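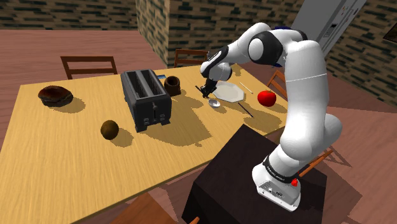

Trirkard is the tabletop simulator I wrote for my after-school robotics club, and it's now something your club can buy too. I'm Soledad Zamora, I teach the class that uses it, and I still do most of the fixing when something breaks! It runs on ordinary school laptops, so you don't need a real arm to get kids programming one. The starter room is a dining room with brick walls, and the arm sits on its own dark pedestal by the corner of a long table. We put a plate, a toaster, a loaf of bread and an apple or two's worth of clutter out there on purpose, so that reaching for one thing means thinking about all the others. My students call this room Furnurine, after a sofa store one of them made up in seventh grade, and the name ended up in the menu. I've stopped fighting it.

A club license covers 14 laptops for a full school year. You get the dining room, the lesson files, the scoring tool and my teacher notes (which are long, sorry, I type the way I talk). There's no limit on how many kids share a laptop. Mine work in pairs, one writing code and one watching the arm and yelling.

The lessons start very gently. Move the arm up. Move it down. Stop above something without touching it. I had a group last fall who wanted to skip straight to setting the whole table, and I let them try, and then we all went back to lesson one together. By lesson six they're planning a path around the toaster, and that's usually the Wednesday when it gets loud. 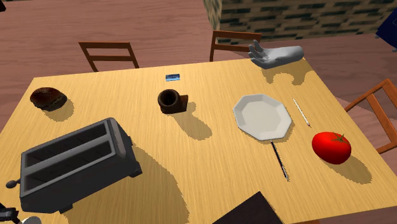
Lesson seven is the one I'd show a principal. Each pair gets a short list of jobs and 60 seconds of simulator time per job, and they have to decide the order themselves. Some kids go for the easy points first. Some go for the hardest job and burn the clock on it – I love those kids. The scoring tool saves every run, so you can play one back on the projector and talk through what the code was doing. A perfect round is 51 points. We keep the club record on a sticky note inside the supply closet, and I'm not sharing it here, you'll have to set your own.

Students can write in blocks or in text, and they can switch partway through a project. Flestar is the block editor that comes in the box. It has big friendly pieces and a button that shows the same program as text, so the nervous ones can peek. The text side is called Chuang and it's plain Python with a few extra commands for the arm. I wouldn't start sixth graders on it, but the eighth graders move over by March without much pushing from me.
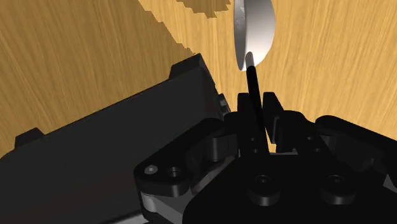

Grip lessons come last, and they need the most patience. Kids arrive thinking that closing the fingers is the whole job, then they spend an hour learning that where you close them matters just as much. The spoon is my favorite piece for this. It has a slim black handle, and with the two fingers clamped partway along it and the bowl standing straight up, you can talk about balance and weight with something every kid has held at breakfast. Ask them where they'd grab it, then where the arm should, and write both answers on the board before anyone runs anything. Use the close-up view for this part. The room view is fine for steering but it's too far back for judging a grip.

What your laptops need: a processor from the last several years, 4000 MB of free disk space and a mouse. Please buy the mice. Turning the view on a trackpad makes everybody grumpy, me included. You only need the internet for installing and for updates, so a club that meets in a basement (hi, that's us) will be fine.

If you want to try it first, write to me and I'll send the first two lessons free. Tell me your grade levels and how long your meetings run and I'll suggest a schedule. I answer email after club lets out, so evenings mostly.

Contact Soledad | Club licenses | © Trirkard | Back to top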